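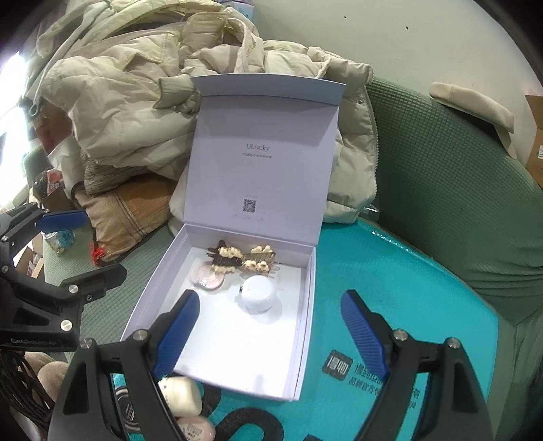

Caja abierta con la tapa de pie. Las dos pinzas atrás, compacto rosa y tarro blanco delante.

Marzo, empezado a las diez y pico

Cuaderno de presentación, cajas de regalo. Sigo donde lo dejé, prueba de composición con caja blanca, marca ULucky en la cara interior de la tapa. Hoy solo colocación y sujeción, el cierre con cinta va en otra hoja.

Qué hay dentro: pinza marrón oscuro tipo garra con los racimos de cuentas crema, pinza dorada con el dibujo de hoja (o pluma, Þórey dice pluma, yo hoja, en la ficha pongo «hoja/pluma» y listo), compacto redondo rosa, tarrito blanco con tapa brillante. Nada más. La clienta de Prullotness quería además una tarjeta, pero la tarjeta no ha llegado, así que se prueba sin ella y se deja pensado el sitio.

Disposición A, la de la foto. Pinzas al fondo de la bandeja, un poco montadas una sobre otra. Compacto delante a la izquierda, tarro delante a la derecha. Es la que más me gusta al abrir: lo primero que se ve son las cuentas crema y luego bajas a lo redondo. El compacto con sus anillos concéntricos hace mucho, da una cosa ordenada en la esquina y deja que lo de atrás esté más revuelto.

Pega: las pinzas montadas. Queda bonito pero no me fío nada. Dorado contra cuentas, al transportar se rozan seguro. La otra pega es el tarro, que se va. Levanté la caja con todo dentro, la incliné un poco y se fue derecho contra el compacto. Ruido feo. Repetí con la caja girada, igual.

Disposición B. Pinzas separadas, una a cada lado, y lo redondo en medio. Más segura y bastante más sosa. Parece un cajón de mercería. La marrón en el lateral no entra cómoda, hay que ponerla de canto y entonces se le ve la parte de abajo, los dientes, y no las cuentas. Descartada salvo que digan lo contrario.

Disposición C. Como la A pero cambiando compacto y tarro de lado. No sé explicar por qué es peor. Lo blanco a la izquierda se pierde con lo blanco de la caja y el rosa a la derecha tira demasiado. Þórey pasó, miró, dijo «la otra» y siguió. Pues la otra.

Disposición D, una tontería, el tarro encima del compacto. Torre. Se cae al respirar. La apunto para que no la volvamos a probar dentro de un mes.

Me quedo con A + sujeción.

Sujeción

Probado con lo que había a mano:

Papel de seda blanco arrugado debajo de todo. Levanta las piezas, y la tapa del tarro queda demasiado arriba, al cerrar toca. Además blanco sobre blanco no luce. Con una sola hoja doblada, sin arrugar, mejor, pero entonces ya no sujeta. Así que para qué.

Viruta de papel. La de Stępień, el saco grande que quedaba. Sujeta muy bien lo redondo. Con las pinzas es un desastre: se mete entre los dientes de la marrón y por detras de las cuentas, y luego hay que sacarla tira a tira con pinzas de depilar. Y la clienta al abrir tendría que hacer lo mismo. No.

Cartón troquelado. Lo ideal, con hueco para el compacto y hueco para el tarro y las pinzas sueltas atrás con una cintita. Pedí precio a Nilport, mínimo 80 piezas. El pedido son 50 cajas. Sobran y no sé si volveremos a usar esa medida. Preguntar si bajan el mínimo o si hay otro formato ya cortado que sirva. Llamar por la mañana, por la tarde no cogen.

Punto adhesivo removible bajo el tarro y bajo el compacto. De momento lo más práctico. El tarro aguanta inclinado y al tirar sale sin dejar marca en la bandeja, al menos recién puesto. Falta ver qué pasa cuando lleva días pegado. He dejado una caja de prueba preparada en la estantería, se abre la semana que viene, por favor NO TOCAR, lleva papelito.

Para las pinzas: una lengüeta de cartulina doblada entre las dos, del mismo blanco, que no se ve si no la buscas. Cortada a mano, 4 cm de alto, con eso sobra. Separa lo dorado de las cuentas y permite que sigan pareciendo montadas. Muy contenta con esto. Hay que hacer una plantilla decente, la mía está torcida.

Otra opción que dijo Þórey: bolsita de organza para las pinzas. Protege, sí, pero tapas lo mejor de la caja. Guardarla para el set pequeño.

La tapa

Levantada detrás queda muy bien para la mesa de muestra. El interior es de un blanco tirando a lavanda, con la marca en gris y una línea pequeña en chino debajo, más abajo el QR pequeñito en negro. Para exponer abierta perfecto, hace de fondo. Pero si metemos tarjeta apoyada en la tapa se come el QR o se come la marca, una de dos. La tarjeta tendría que ir tumbada encima de todo, debajo de la tapa cerrada, y entonces el grosor importa. Decidir antes de encargar la tarjeta, no después (como la otra vez).

Me preguntan si se puede pegar una pegatina nuestra sobre el QR. Yo no lo haría. Queda a parche. Si quieren caja sin marca, que se pida caja sin marca, Flallmont tiene lisas, un pelín más hondas. Anotado para el presupuesto, van en columna aparte.

Color de fondo

Esto no estaba en el plan pero lo apunto. Con el turquesa debajo la caja blanca salta muchísimo, limpia, y el rosa del compacto también sube. Había pensado en fondo crudo para la muestra y viendo esto ya no. El estampado molesta, eso sí, las letras y las curvas negras grandes se llevan la vista. Turquesa liso. Mirar cartulina grande o tela, tela mejor que no brilla. Probar también con un verde tipo el del sofá, que con el crema de la chaqueta y el cojín hacía una combinación buena, muy tranquila. Crema + verde apagado para la versión de otoño?? Dejarlo dicho.

Y lo crema en general: las cuentas tiran a crema, no a blanco. Dentro de la bandeja blanca se nota. No es defecto pero el lazo tiene que ir en crema, no en blanco puro, que si no las cuentas parecen viejas. Cambiar el lazo en el pedido!! Todavía estamos a tiempo, creo.

Orden de llenado

Para cuando lo haga otra persona y yo no esté:

Montar la caja entera, tapa aparte. Pasar el paño seco por la bandeja, se ve cada pelusa.
Punto adhesivo en la base del compacto, colocar delante a la izquierda. Apretar desde el borde, no desde el centro de la tapa.
Tarro delante a la derecha, lo mismo. Limpiar la tapa al final, es brillante y se marcan los dedos una barbaridad.
Pinza dorada al fondo, con el dibujo hacia arriba.
Lengüeta.
Pinza marrón, cuentas hacia arriba.
Mirar desde delante, de pie, como lo va a ver quien abra. Corregir. Tapa.

La primera la hice en un rato larguísimo, la última ya muy bien. Calculo 3 minutos por caja con todo preparado y la lengüeta ya cortada. Sin cortar, ni de lejos.

Cosas que salieron mal, rápido

Una cuenta suelta en una de las pinzas del lote (no en las de la muestra). Revisar TODAS antes de meter, con el dedo, suave. Las que bailen, a la bandejita de devolución.

Guantes de algodón: se enganchan en las cuentas. Manos limpias y secas y ya está.

Un compacto con la tapa que no cierra a ras. Apartado. Si hay más, avisar a Prullotness antes de empezar y no a mitad.

Medí la altura libre con la tapa puesta y la perdí, la apunté en un trozo de viruta, sí, en un trozo de viruta. Volver a medir.

Prueba de meneo, 16 h

Caja cerrada con disposición A, puntos y lengüeta. Sacudida horizontal, bien. Boca abajo y vuelta: tarro y compacto en su sitio, la pinza marrón se había corrido hacia el lado y la lengüeta doblada. Segunda vez con lengüeta de doble capa, la marrón se mueve menos, la lengüeta aguanta. Tercera con cintita fina pasando por los dientes de la marrón: no se mueve nada, pero soltarla es un lío y queda como juguete atado. Me quedo con la doble capa y que en la caja de envío pongan flecha de «arriba», que servirá para lo que sirva.

Pendiente

– llamar a Nilport (mínimo del troquel, formatos hechos)
– lazo crema
– plantilla de la lengüeta, doble capa, en cartulina rígida
– medir altura libre OTRA VEZ y apuntarla aquí
– tela turquesa lisa para la mesa de muestra
– preguntar a Prullotness si la tarjeta va sí o sí, y tamaño
– abrir la caja de prueba de la estantería y mirar si el adhesivo a dejado cerco
– tijeras buenas, las de siempre ya muerden el papel

Nota de Þórey Bergmann, escrita al margen y pasada a limpio: «De acuerdo con la A. El tarro un dedo más hacia dentro, que si no toca la pared al cerrar. Y lo de los lazos lo llamo yo, no lo hagáis dos veces». Probado lo del dedo hacia dentro, tiene razón, y además se ve un poco más de sombra en la bandeja y queda menos apretado.

Añadido antes de cerrar: he dejado una caja montada con A de referencia en la mesa del fondo, con la tapa puesta. Copiar esa. La hoja de precios con las lisas de Flallmont está dentro de la carpeta azul, sin sumar todavía.

Última actualización: marzo, 18:40
3 comentarios · Compartir
Contacto: escribir al taller o dejar nota en el cuaderno de papel
© Cuaderno de taller, uso interno
Volver arriba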